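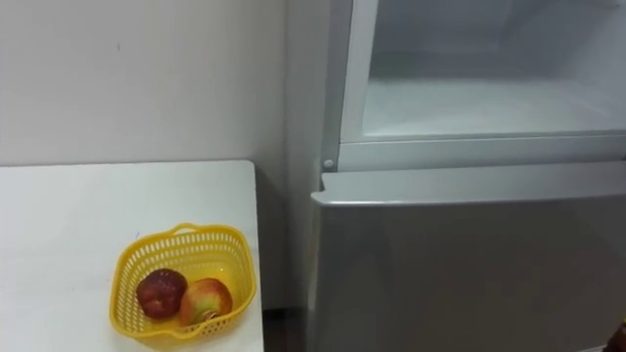
# Pullon – Fruit and Fridge Recordings

Clubs / Robotics / Data sets / Pullon

Last updated: Nov 29, 2023

Welcome, and thank you for taking an interest in our recordings! Pullon is the fall project of the Votmont student robotics club, and this README is meant for anyone who wants to use the data, whether you're a new member, a student at another school, or a parent wondering what we do with all that fruit.

## What the task is

Each recording covers one short kitchen job: take the apples from the yellow basket on the white table and put them in the upper compartment of the fridge. The upper compartment is open at the start and the lower door stays shut. We picked this job after a long (and very friendly) argument in October, when half the club wanted to fold towels. Apples won, mostly thanks to Sofia Chrysikopoulos, who pointed out that a round thing sitting low in a basket with a handle along its far rim is plenty hard for a beginner's project. She was right, and we spent two whole meetings learning just how right.

## What you get

There are 63 recordings, sorted into 5 folders, one per club session. Every recording has the head camera video, the joint positions, and a plain text note typed by whoever was driving. Please do read the notes! Some are only a word or two, but others explain why a grasp was tried from the side, and they've helped us more than we expected.

The folder names are the session names we used among ourselves, so Lengyel and Altach don't mean anything special – they're just what got written on the whiteboard.

## Before you train on it

The lighting comes from overhead and we kept the room pretty much the same from one session to the next, so a model trained only on Pullon may struggle in your kitchen. The wall and the tabletop are both white, and the edge between them can be faint in the video. Apples vary in color, from deep red to blotchy red and yellow-green, and if you're using a color filter to find them you'll want to test it on both kinds.

We left the failed tries in. They're marked "miss" in the notes, and you can skip them or study them as you like.

## Questions and fixes

Hafiz Pillai looks after the files and is happy to hear from you, even if it's only about a typo. If you find a note that doesn't match its video, send him the folder name and the recording number and he'll correct it in the next update.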